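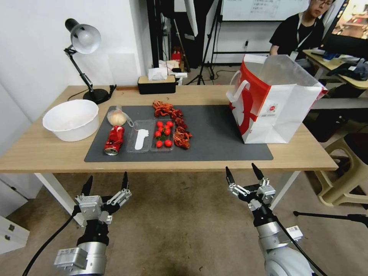
Can a two-armed robot learn to pack a bag of shopping from only a small number of demonstrations?
A group at Cirgate reports that it can manage most of the job after 100 demonstrations, provided the goods are ones it has met before.

The method, named Riltance, was set out in a paper posted on December 12, 2023. It splits each task into two stages. The first picks which arm should move and what it should reach for, and the second works out the path of the gripper. Earlier systems tended to learn both together and needed far more data.

In tests the robot finished nearly 13 packing jobs in every 20 without help. Soft and crinkly items gave the most trouble, and clear plastic was often misjudged for depth.

"The choice of arm matters more than we expected," said Celeste Montecinos, lead author of the paper. "When it picks the wrong one, the second stage can't rescue it."

A rival method from the Farías laboratory was run on the same tasks and did slightly better with tins and jars, but was slower to recover after a dropped item.

The team plans to release its code in March. Pruter, which makes warehouse software, paid for part of the work and has no say over what is published.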